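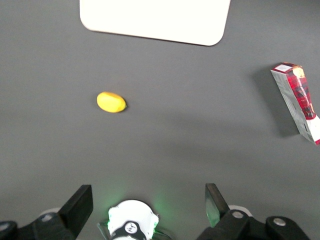
PLEVBERG, 17 March 2019 – Gavo Surfaces today released revised technical data for Marer, its matte grey benchtop range for commercial kitchens, school canteens and staff lunchrooms. The revision follows an eight-month program of wear and stain testing at the company's Plevberg facility and replaces all previously issued data sheets.

Testing covered 574 panels drawn from ordinary production. Each panel was assessed for abrasion, edge swelling, colour change and resistance to common food acids, including vinegar, tomato paste and citrus juice. Panels were conditioned for 60 hours at constant humidity before the first measurement was taken.

The principal change concerns acid contact. The earlier data sheet gave a single rating for all finishes. The revised sheet rates the standard matte and fine matte finishes separately, as the fine matte finish retained faint marking after prolonged contact with undiluted juice. The standard matte finish retained its original rating. Fabricators specifying fine matte for food preparation areas should refer to Table 4.

"The single rating was adequate when there was one finish in the catalogue," said Nisha Joshi, technical manager at Gavo Surfaces. "Specifiers have asked for separate figures, and the new sheet supplies them. The panel itself has not been altered."

Installation requirements have also been amended. The maximum unsupported overhang is now 300 mm for all thicknesses. Cut-outs for sinks and cooktops must have radiused internal corners, and exposed core must be sealed on the day of cutting. Joints within 300 mm of a sink cut-out are no longer covered by the product warranty. Existing installations remain covered under the terms in force at the date of purchase.

Cleaning instructions now exclude cream cleansers and melamine sponges, both of which raise the gloss level of a matte surface over time. A neutral detergent and a damp microfibre cloth are recommended.

Marer panels are distributed by Fahmy Building Supplies and through its regional trade centres. Printed sample sets carrying the new ratings will be available from July. Superseded data sheets should be removed from project files.

Media and technical enquiries: Nisha Joshi, Gavo Surfaces, Plevberg.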